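Lunch orders move to Pustance Hall

From June, the shared lunch order for the Mudier Street building will be handled from Pustance Hall on the ground floor. The kitchen on the third floor closes for new pipes and will stay shut for 11 weeks.

Orders still go in by 3 p.m. the day before. Galli will go on supplying the bread and Sukik the fillings, and prices stay as they are. The main change is that people will collect their own food between noon and 1:30. The hall seats 285, so there should be room to eat downstairs. 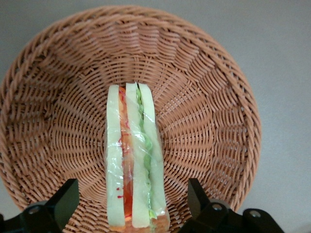
Orestis Psarras writes that the pickup window is too short for anyone on the late shift, and asks whether food could be held until 2:30. The answer for now is yes, if you mark "late" on your order. Late orders will be kept in the hall refrigerator with your name on the bag. Anything left after 2:30 goes on the free shelf.

Ilaria Santoro is keeping the list of allergies. If you gave yours last year, please send it again, as the old list did not separate nuts from sesame. Eight people have replied so far.

The hall is booked for a concert one Sunday during the works, and the chairs may be in rows the next morning. Please leave them that way until the hall staff have moved them.

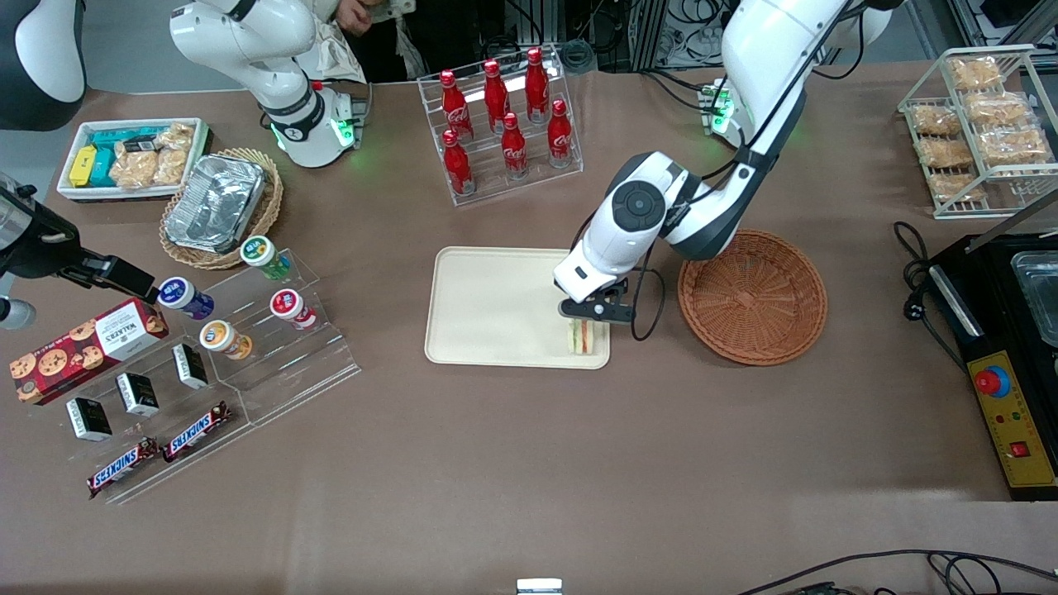 Sandwich and tray, with a wicker basket alongside.

Questions about billing should go to the front desk. Accounts will carry over, and there is no need to sign up again.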